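Blog > House stuff > The Stodport flat

Moving, week two

Quick one, dinner's on. We are in! Mostly. Keys came in March like they said they would, which after the last place I was not expecting.

116 boxes. I know because Lakmal numbered them all with a marker pen and made a list, and then left the list in box 66. Found it last night under the good towels. So now we know where the kettle was, having already bought another kettle.

The flat is fine. Colder than I remember from the viewing. Kitchen gets the sun till ten and then that's your lot. Bathroom tap drips, landlord says it doesn't. The people upstairs have a piano and one song.

Things I've learnt about Stodport so far

Bins go out the night before, not the morning. Got a note about that. The bakery by the station shuts at two and they mean it. The bus that says Brukach on the front doesn't go to Brukach, it goes near Brukach and then you walk. Evelien Michiels from downstairs told me that one, bit late, I was already in my work shoes. She also lent us two chairs and teh number of a man who does boilers.

Parisi the cat hates it. Lived in the wardrobe for the first three days, came out for tuna, went back. This morning she sat on the windowsill and shouted at a pigeon so I think we're turning a corner.

The shelves

Right, so. The big Curkon bookcase. Came apart in ten minutes at the old place and has been in bits in the hall ever since, because the screws are in a sandwich bag and the sandwich bag is in a box. Lakmal says box 40 something. It wasn't in any of the 40s. We've been climbing over planks to get to the loo.

Gave up and went through the lot on Sunday-ish hours, radio on, tea going cold. Screws were in my coat pocket. Don't ask. Long screwdriver, an evening, some swearing, and it's up - leans a tiny bit left but so does the floor. 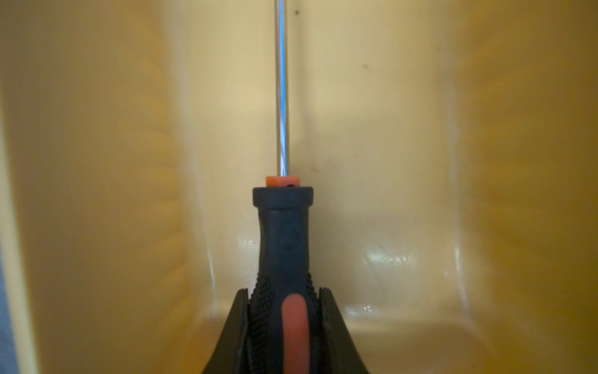

Still to do

Curtains. Properly this time, not the sheet.
Change the address with the dentist and the bank and everyone.
Give Evelien her chairs back, maybe with a cake.
Ring the boiler man before it gets any colder.

Pasta's boiling over, got to go. More when the internet's in, I'm doing this off my phone.

2 comments | Share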